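Jetum bookmark manager for the browser – my review after one winter

April 24, 2023

I installed Jetum in November, when my bookmarks in the browser had become impossible to use. I had folders inside folders, and the same page saved in three places. Jetum is an extension which replaces the normal bookmark menu with a side panel. It works in Firefox and in Chrome, and I use it in both, on a laptop and on an older desktop computer.

Installation

You add the extension from its page, then you click on the small blue icon and it asks if you want to import your old bookmarks. I said yes. The import took 15 minutes on the old computer, and during this time the browser was slow but it did not freeze. All folders arrived with their correct names. The little site icons did not arrive, and they came back one by one when I visited the pages again.

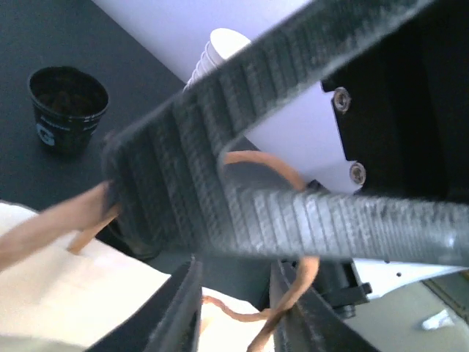 Daily use

The side panel opens with a keyboard shortcut, and this I like very much. You type two or three letters and the list becomes shorter while you type. It searches also in the notes, so if you write "tax" under a page you will find it later, even when the title of the page says something different.

Tags are better than folders for me. One page can have many tags, and you can give a color to each tag. What I miss is a way to rename a tag everywhere at once. Now you must open every bookmark and change it by hand. I wrote to the support and they answered after two days that it is planned.

Before this I used Hestel, and it had a nicer design, but it lost my order of bookmarks each time I restarted the browser. Jetum kept the order until now. 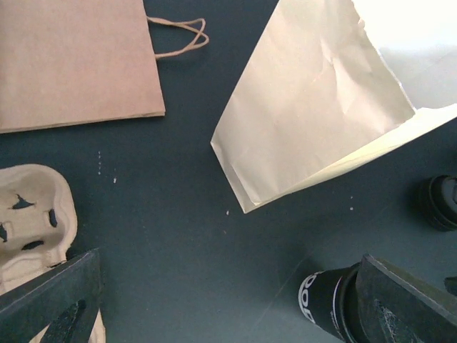 The free version lets you keep 100 bookmarks in sync between computers. More than this stay only on the computer where you saved them, and the program does not warn you clearly. I discovered it when I looked for a recipe page on the laptop and it was not there. For a person with few bookmarks the limit is fine. I pay now for the full version – it is billed once a year and you can cancel inside the settings.

Good: fast search, notes, import keeps the folders.
Bad: no renaming of tags, weak warning about the limit, help pages only partly finished.

My rating is 4 of 5. If they repair the tags, I will come back and change it.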